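Pillow pick-ups with a hand-held gripper: do I bin the messy ones?
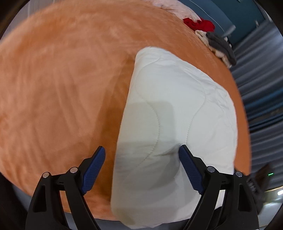
I'm collecting demonstrations for a bed-making policy, by hand, in a spare bedroom, which is how I had always pictured my career going. The task is simple on paper. Approach the pillow, close on it, lift, carry it to the head of the bed, let go. One recording per go.

I have 252 recordings so far and have started going through them. In 38 the grip is poor: I pinch a corner, it slides out, I swear, I go back in and get it the second time. The Rimesska notes I was given say "clean demonstrations only" and leave it there. Stefanou, the older guide everybody seems to pass round, says to keep recoveries but doesn't say how many, or what counts as one.

Also, the bedding. I've used the same orange blanket throughout and a white pillow on top. My colleague says the model will learn "go to the white thing" and be baffled by any hotel. Is he right, or is he just being like that?

Small arm, two-finger gripper with the textured pads, camera on the gripper only. No depth.

Posted by wrinkle_in_prod

Apostolos Petridis

Keep most of the 38, but split them before you do anything else.

A slip where you open, back off, line up again and get the pillow is useful. Your policy is going to slip too, and if it has only ever seen perfect grasps it will carry a handful of air to the head of the bed and let go of it with great care. I have watched ours do this for an entire afternoon in June.

A slip where you stop, wave the gripper about while thinking, scratch your nose and then try again is a different thing. The model can't see you thinking. It sees hovering, and it will learn to hover. Either trim the pause or drop the recording. I trim if the pause is at the start and drop it if it's in the middle, as a cut in the middle leaves a jump in the motion.

Label the two attempts separately if your tool allows it. Pemerora does, under the segment menu, in a place you'd never look. If you use Rukilik you'll have to put it in the notes field like the rest of us.

On the blanket, your colleague is right, sorry. Stop at the number you have and do the next 100 with other covers and at least one pillow that isn't white. Put the pillow on something close to its own colour for a good share of them. Move it round the bed as well. If it always starts in the same place you could replace the camera with a blindfold and get the same score.

toggle_bolt

just delete the bad ones, storage is cheap but your time isnt. we did clean only and it was fine (different task, pegs)

mothball

Pegs don't sag, though. With soft things, where you take hold matters more than how neatly you got there. Decide now whether you're gripping the edge or squeezing the middle and stick to it, or write down which one you did. I mixed the two without noting it and the policy settled on a point halfway between them, where neither works.

Check your speed too. I slow down when I'm tired and the last hour of any session looks like it was filmed underwater. I do up to 2 hours now, then stop for the day — the later recordings were the ones I kept throwing out anyway.

Can't help with Rimesska. I asked them what "clean" meant and got sent the same page again.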